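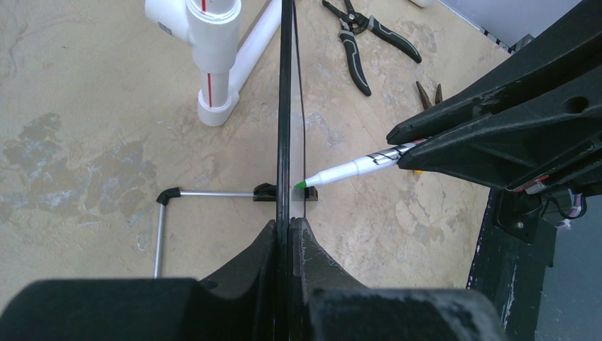
Two arms on hire: a month with the Altum kit

The crate arrived on a Tuesday in February, and I'll admit I had cleared the whole afternoon for it, kettle on, expecting the sort of evening I used to have with flat-pack wardrobes. Idell, the small firm behind the Altum two-arm kit, sends it out on monthly hire at £1032, or will sell you the lot for £2527 plus carriage, and I had been promised I could try either route before making up my mind (I still haven't, quite, but we'll come to that).

Jianhua Xia, who looks after customers there, talked me through the first start-up over the phone and was patience itself. We had both arms awake and moving after 17 minutes, one of which I spent looking for my glasses. The software is called Flusus, and it's a friendly thing once you've found the button that saves your work, tucked rather unkindly under the settings page.
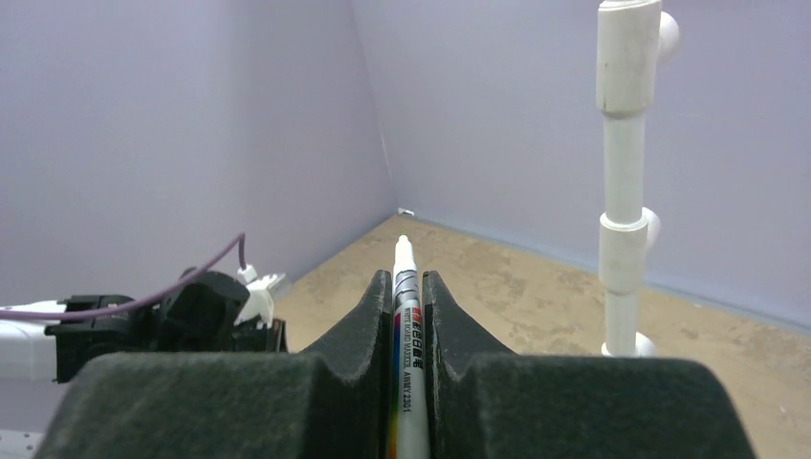

What I really wanted to know was how the kit gets on with ordinary bits and pieces, the sort that live in a kitchen drawer or roll under the desk. The soft foam-covered fingers are my favourite part of the whole package, and I'd choose them again without a second thought. A labelled whiteboard marker sits upright between them, held along the barrel with the cap end well clear of the padding, and that's just the sort of slim, smooth object I'd worried about! Idell supplies a spare pair of pads, and swapping them took me roughly 10 minutes.

My grumbles are small ones. The manual is thin, and I would have liked a longer mains lead. Hire can be extended a week at a time, so I've rung Jianhua and asked to keep it until the end of March.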